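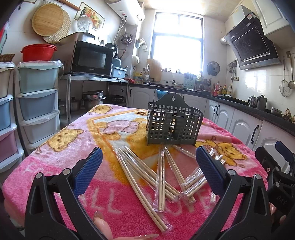

Wrapped chopsticks, a utensil caddy and the grippers, on the bear blanket.

I have been dying to write up the chopstick bug, because it's my favorite fault of the whole year (and yes, it cost us 400 recordings).

Quick background if you missed the May posts. We record kitchen chores with hand-held grippers, then train the arm in Wimstead on what the grippers saw and how wide the fingers were open. The chore was simple: pick up a packet of chopsticks, stand it in the caddy, do it again. We wanted 3000 good grabs. I love this task! The wrappers are slippery and crinkly, the sticks inside slide past each other, and the packets land at every angle you can think of.

So we trained on the first batch and the arm went for a packet beautifully. Lovely approach, lined up just right, fingers closing... and then it lifted with nothing in them. Every single time. It would carry its little pocket of air over to the caddy and let go with great confidence.

I blamed the wrappers first. Clear plastic is awful for cameras, so I spent a whole evening staring at glare and feeling very clever about it.

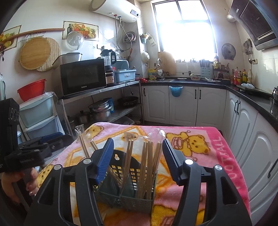
The glare was fine. What was wrong was the finger width. I plotted it in Catero, our log viewer, and on one gripper the number never went to zero, even when the pads were squeezed tight together. It bottomed out at 3 mm. A bare mug handle or a sponge doesn't care about 3 mm, but a skinny pair of chopsticks cares a lot. The arm had learned to stop closing just before it touched anything!

The cause was a tiny set screw on the width sensor. It had worked loose, and the zero had slipped with it. We tightened it, put a drop of thread lock on, and I wrote a check that makes you close the fingers all the way before each session. If the reading isn't zero, Catero won't start recording. It takes 20 seconds and I wish I'd had it in the spring.

Could we have just subtracted the offset from the bad batch? I tried! But the screw had been creeping, so the error was different from one recording to the next, and I didn't trust it. All 400 are out, and we're redoing them with the fixed gripper.

The Grorier pads are staying on, by the way, they grip plastic film like a dream. Next up is spoons.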